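How to Follow a Sanctions Story Without Losing the Thread

62 shares | 5 comments

If you've ever opened the world news page over breakfast, read that "new measures" have been announced against somebody, and closed it again knowing no more than before, you are in good company. I did that for years! Sanctions stories come in small pieces, weeks apart, and each piece assumes you remember the last one. What follows is the method I've settled into, and all it asks for is a notebook and a quiet half hour (mine is Saturday, with the second pot of coffee).

Step 1. Write down who is doing the sanctioning

It sounds too simple, I know, but headlines are terribly loose about this. "The West" can't sanction anyone. A government can, or a group of governments acting together, and the rules are different in each case. Put the name at the top of the page and leave plenty of room under it.

Step 2. Find out what stage it has reached

Measures get floated, drafted, announced, and finally put into force, and a newspaper may run a big story at every one of those points. Look closely at the verbs. "Is considering" and "is preparing" mean that nothing has changed yet, however angry the reply from the other side. I pencil these in and only go over them in pen once an official notice has been published.

I keep one page per country and I paste the notices in with a glue stick, which my family finds very funny, but when a story comes back in April after a silent winter I can pick it up again in a couple of minutes.

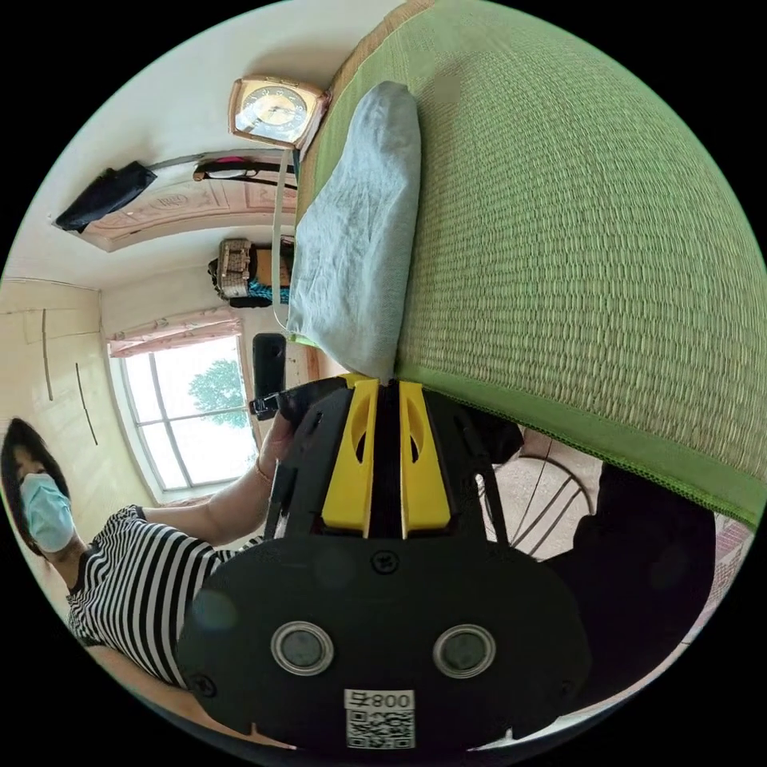 Step 3. Look up the list itself

Most governments that impose sanctions publish the names, and it's well worth the trouble of going to see. One list I printed last year ran to 246 entries, and the articles I'd read mentioned 2 of them. Check whether the entries are people, companies or ships, and jot down the reason given beside each.

Step 4. Read the reply in full

The other side nearly always answers, and usually only one fierce sentence gets quoted. Look for the whole statement, in translation if you need it, and note any promised action separately from the complaints.

Related
What an Embassy Does All Day
How to Read a Joint Statement
Ceasefire, Truce, Armistice: Which Is Which?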